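Workshop tips: laying out a desktop PC for robot disassembly trials

Notes from the Skitell bench, last revised 21st September by Andri Kofler

These tips come from a study of how a robot arm should approach the parts inside a desktop computer. The method compares two ways of planning a grasp: one from a fixed view of the whole bench, one from a close view at the wrist. We ran 423 attempts in total. 400 were kept for the analysis, and the other 23 were dropped for faults in the logging. Most of what follows applies equally to anyone taking a computer apart by hand on a small bench.

Lay the case flat
Put the tower on its side with the open face upwards. A standing tower hides half the connectors and moves when a part is pulled sideways. Check that the case does not rock before starting. If it does, look for a rubber foot or a screw trapped underneath.

Read the label before planning the order of work
The power supply label is usually the largest flat, bright surface inside the case, and it is tempting to use it as the main reference mark. We did so at first. It works from above but shifts badly once the wrist tilts, as the label sits well above the level of the motherboard. Take the reference from the board instead. Printed lettering on the board stays in the same plane as the socket and the memory slots, and that is the plane that matters for the grasp.
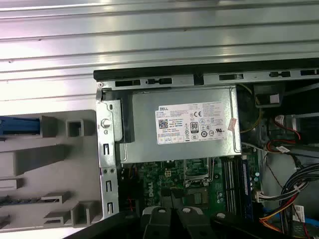
Wrist view over the motherboard, with the power supply label behind.

Treat cables as obstacles
In the fixed-view runs, cables were the main source of failed approaches. A bundle seen from the side looks narrow, and the planner will route the fingers through what appears to be open space. Three measures helped:

Press bundles towards the wall of the case before the first grasp, and photograph them once they have settled.
Mark the white plugs as separate items from the wires. A plug stays put and can be modelled, a wire cannot.
Do not tie the bundles tightly. A tight bundle springs back as a whole when one plug comes free.

Etenesh Kassa tested taping the bundles down as well. The tape left residue on the fingers and the gain was small, so we have not kept it.

Keep the tray beside the case
Parts need a fixed place to go. We print ours in grey, with raised holders, and set the tray directly on the slotted table next to the tower. Fix it to the table if the table allows. A tray that creeps by a few millimetres over a long session will spoil the later placements, and the error is easily blamed on the arm.

Stand drives upright in their holder. An upright drive offers two broad sides to the fingers, and its plastic rails can be gripped without touching the circuit side. Memory modules do better lying in a slot cut to their length. Leave space between neighbouring holders for the full width of the open gripper, measured at the fingertips and again at the mounting plates. Yabsira Jemal's first tray, the Bilturo pattern, allowed only for the fingertips and had to be reprinted.
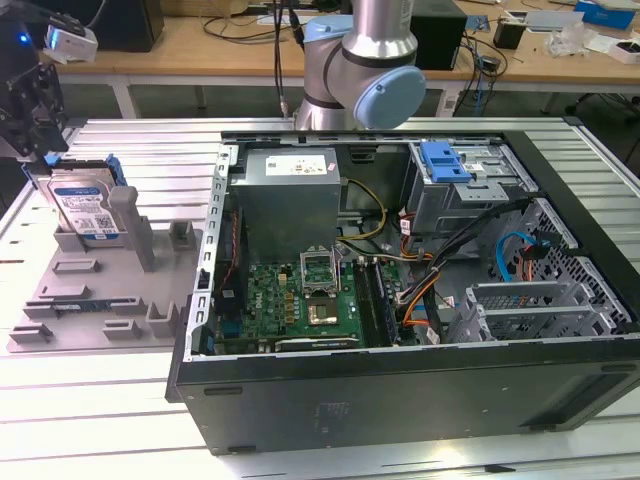

Tower on the slotted table, tray to the left with a hard disk standing in its holder.

Handle the processor socket last
With the retention bracket raised, the socket is the most easily damaged part of the board. Plan every path so that the fingers do not cross it at low height. We set a keep-out block over the socket in software and removed it only for runs that concerned the socket itself - this cost some time per cycle and was worth it.

What the comparison showed
With the wrist view added for the last part of the approach, 89 per cent of the kept attempts ended in a firm grasp. With the fixed view alone the figure was 70 per cent. The kept attempts were split evenly between the two. Most of the gap came from memory modules and small plugs. For drives the two methods were close enough that we would not claim a difference.

Chaltu Admasu repeated part of the series in March with the lights dimmed. Glare from bare metal panels fell, but so did the contrast on the board lettering, and the result was no better. A matt cloth over shiny panels outside the working area is the cheaper fix.

Still open: expansion cards. The long card at the edge of the board needs a rocking pull that our present grasp model does not include. Fengying Hao is preparing a version that does.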